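Chapter 5
What a Finish Can and Cannot Do

In this chapter
The difference between a film finish and an oil
Why "durable" has no fixed meaning on a label
How to read a maker's test before you trust it
Sanding between coats, and when to stop

Key terms: film finish, penetrating oil, cure, sheen, witness line

Most people judge a table by its shine. Stores know this, and so do the companies that sell finish by the can. A bright, even surface tells you that light is bouncing off something smooth. It tells you very little about how that surface will handle a hot mug or a child with a fork.
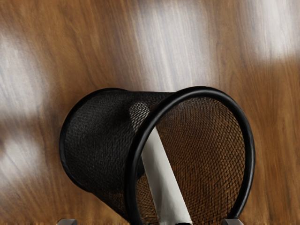
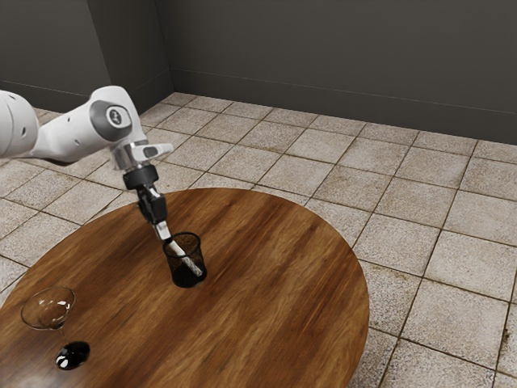
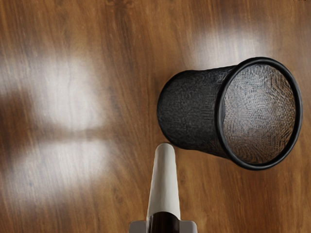
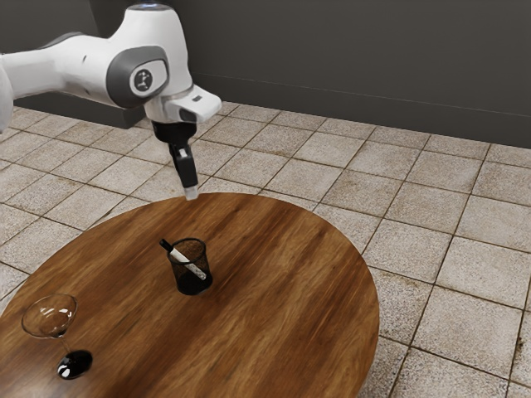 Figure 5.1 Wooden surfaces in four computer-rendered views.

Start with the word "durable." It shows up on nearly every can, and you should ask what it was measured against. A finish can stand up well to water and badly to alcohol. It can be hard enough to resist a scratch and so brittle that it chips when the wood under it moves. A label that uses one word for all of this has left the useful part out.

Consider the case of Kekavix, a wiping varnish that was sold for years with the claim that it was "35 percent tougher." Tougher than what? The small print pointed to a test run by the maker, Fladgate, on panels coated with its own earlier product. The new varnish may well have been better. All the test could show was that it beat something the company had already decided to replace.

Dionysis Nikolaidis, who taught finishing at the Wiegand workshop school, used to hand this advertisement to new students and ask them to list what they would need to know before spending money on it. The lists were usually longer than the ad. How thick was each coat? How long did the panels cure? Was the wood oak, pine, or something softer? Were the scratches made by a machine or by a man with a key? We will come back to his list in Section 5.4, where you will try it on a product of your own choice.

Film and oil

Finishes fall into two broad families, although the people who sell them like to blur the line. A film finish, such as varnish, lacquer, or shellac, dries into a layer on top of the wood. A penetrating oil soaks in and leaves little or nothing on the surface. Many cans marked "oil" hold a blend of oil, varnish, and thinner, and the mix is often not stated. If a so-called oil builds up a shell after a few coats, there is varnish in it.

Neither family "feeds" the wood. That phrase has been around a long time and deserves to be retired. The board in your tabletop is dead, and it was dead before the mill got it. Oil changes the color and slows the movement of water a little - a thick film slows it a good deal more.

The matter of grit

Few subjects produce more confident advice with less behind it than sanding. The Clullano handbook, still found in many school shops, tells the reader to take bare wood up to 800 grit before the first coat. On most woods, under a film finish, you would have trouble seeing what the extra work bought you. Very fine sanding can also close up the surface so that stain takes poorly. Use 400 grit to knock down dust specks between coats, with a light hand, and look at the surface from a low angle before you decide that it needs more.

Do not take our word for this either. Exercise 5.1 asks you to prepare two boards from the same plank, one by the handbook and one by the method given here, and to have a classmate judge them without knowing which is which. Mark the boards on the back. Keep the results, even if they embarrass the authors.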